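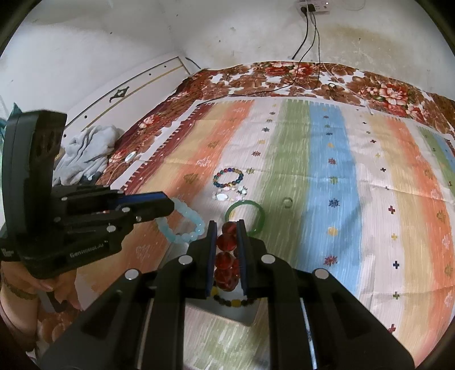 Fig. 4. Red bead bracelet

Section 4. Fitting the parachute and packing the Skanetier

By now your fins should be on and the glue left overnight, so put the kettle on and take your time over this part. It's the bit people rush, and a well-packed parachute is what brings your rocket home to fly again.

1. Spread the parachute out flat on a clean table and smooth the creases towards the edge with the side of your hand.

2. Gather the shroud lines together and check that none of them has crossed over its neighbour. If one has, unpick it now, however fiddly it seems!

3. Tie the lines to the loop on the nose cone with a double knot and put a small dab of glue on it. Leave that for 13 minutes.

4. Tear off four squares of recovery wadding, crumple them loosely and drop them into the body tube one at a time. They should slide down under their own weight.

Caution: use only flameproof wadding. Ordinary tissue can smoulder, and dry grass in a hot summer needs very little encouragement.

5. Fold the parachute in half, then in half again, and roll it up from the tip (Rongrong Xia, who tested all our early kits, dusts hers with a little talcum powder first, and we've all copied her since).

6. Lay the shock cord in on top of the wadding in loose loops, then the parachute, and last of all the nose cone.

7. Hold the rocket by the nose cone and give it a gentle shake. The body should stay on, but a light pull should bring it away. If it's too tight, sand the shoulder a little; if it's too loose, add one turn of masking tape.

Note: the Lillero kit has a shorter tube, 149 mm against the Skanetier's 108 mm longer one, so use three squares of wadding in that and roll the parachute a bit tighter.

Don't leave a rocket packed over the winter. Plastic parachutes take a set in the cold, and one packed in February may come out as a solid little sausage.

Go on to Section 5 for fitting the motor, which you do at the field and never indoors.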